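Chapter 6
Sorting, or Why the Alphabet Has an Order

Give a person a heap of letters and they will try to spell something rude. Give the same person 1000 library cards and they will ask for a method. Chapter 5 dealt with the cards. We now go back to the heap.

Alphabet blocks make a good first problem. A block has several faces, so before you can sort it you must decide which face counts. Ludmila Hrnčiar's students argued over this for 46 minutes.

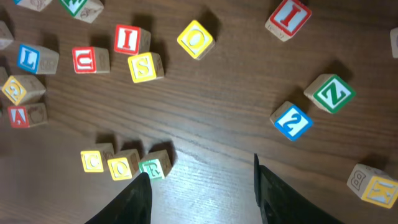

6.1 Choosing a Key

A key is the part of an item you agree to sort by. Letter is one key. Border color is another, and it will annoy anyone looking for the S.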